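Lullbridge Savings Circle: Minutes of the Summer Meeting
8th July
Posted by Nhi Cao, Secretary

Meeting opened late, the door code having been changed and the new one emailed to the old address. Seventeen members present. Apologies were read out and accepted, including one from a member who then walked in.

1. Minutes of the last meeting
Approved with one correction. "Notice account" had been typed as "nice account" throughout. A motion to leave it that way was not seconded.

2. Where the money sits
The Circle's reserve is still in the Claseo easy access account, where it earns interest in the sense that a dripping tap fills a bathtub. The introductory bonus ended in December. Vũ pointed out that this was mentioned at the time, in writing, twice. The chair thanked Vũ.

Three choices were discussed:
- Stay with Claseo and complain.
- Move everything to the Trelside one-year term account, which pays more but charges a penalty for early withdrawal.
- Split it.

There was a long exchange on what counts as an emergency. The roof was mentioned. We do not have a roof; we rent. It was agreed that a smaller pot should stay within reach anyway, and that the rest should be locked up where we can't be tempted by folding chairs.

Resolved: open the Trelside account, keep $300 with Claseo for bills. Eleven for, five against, one asleep or abstaining. Recorded as an abstention.

ACTION: Nhi to get the forms. Vũ to read the forms.

3. Regular saver plan
Members paying in monthly may now go up to $200. Two people asked if they could pay in less than the minimum. They could not in March either. Anyone who wants to change the amount should tell the secretary in writing. Telling her in the parking lot doesn't count, however loudly it is done.

4. Online access
Both signers need to approve each transfer. One signer has lost her password and the other has lost patience. The bank will send a reset letter, by mail, to confirm that we wish to do things online. Carried over to next meeting.

5. Meeting room
Rent stays the same until December. The new white tables were generally liked. Members are asked to keep coffee off them, and glitter pens too, following the envelope-labeling evening. 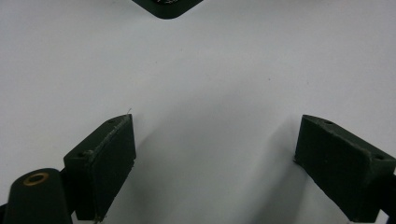
White tabletop, with the corner of something dark at the far side.

6. Any other business
A proposal to rename the Circle was heard and will not be heard again until next year. Someone has left a green umbrella. Someone else has claimed it, and a third person disputes this. The secretary is holding the umbrella.

Meeting closed at 9:05 p.m. Next meeting to be announced once we know the door code.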